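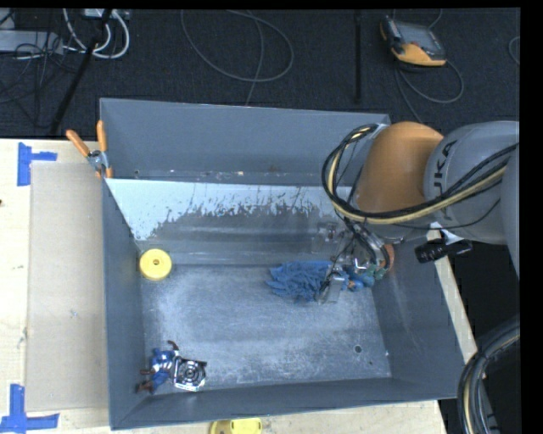 Metal bin on the workshop table, KUKA arm reaching in.

Reading time: 3 min

Ticket: Label printer prints every label twice, then a blank
Opened by: Qusai Qudah
Site: Whitlock, upstairs office
Status: Closed, with reservations
Date opened: November 2, 2025

Problem as reported
The Felano label printer prints two of everything. I send one address label, I get two address labels and a blank. Sending 50 gets me a small roll of wallpaper. Rebooted the printer, rebooted the PC, went to lunch. Same after lunch.

Setup
Felano desktop printer on USB, shared to the office over the network. Ekitz shipping software on the front PC, driver installed in August. Labels are the Korkotov ones because the proper ones were on back order and these were "the same thing."

Log entry 1
Checked the copy count in the print dialog. It says 1. Checked it in the driver preferences, where it also says 1. Checked it in Ekitz, under Settings, Output, Advanced, then a tab called More, and there it said 2. No idea who wants a copy count in four places. Set it to 1 and saved.
Result: one label, then a blank. Progress of a kind.

Log entry 2
Next morning, two labels again. Ekitz had put the 2 back overnight. The settings live in a profile on the shared drive, and whichever PC closes last writes its own version over everybody else's. The back office PC still had 2 and stays open late. Changed it there as well, closed both, opened both. It has held at 1 through 3 restarts.

Log entry 3
On to the blank. Ran the sensor calibration: power off, hold Feed, power on, let go at the second blink. Let go at the third blink by mistake and got a self-test page in what I think is Portuguese. Tried again. It fed 8 labels and settled down, printed one clean, then spat out a blank.

Log entry 4
Measured the labels with a ruler, which I should have done before the Portuguese. The gap between Korkotov labels is a hair wider than the driver expects, so the printer decides it has missed one and feeds another to be safe. Made a custom stock in the driver with the wider gap, saved it as "Korkotov real size," and picked it as the default in Ekitz.
Result: 16 single labels in a row, no blanks.

Fix, for whoever searches this later
1. Ekitz: Settings, Output, Advanced, More. Copies to 1, on every PC that uses the shared profile. Close them all before reopening any.
2. Driver: choose "Korkotov real size" as the stock.
3. Recalibrate after each new roll. Second blink.

Still open
The last label on a roll comes out with the address sitting low, and the zip code lands on the backing paper. I can live with it — the post office may feel differently. When the back-ordered labels turn up, step 2 has to be undone or all of this starts over in reverse. I've taped a note to the printer lid. It printed in duplicate, before the fix, so there's a spare in the drawer.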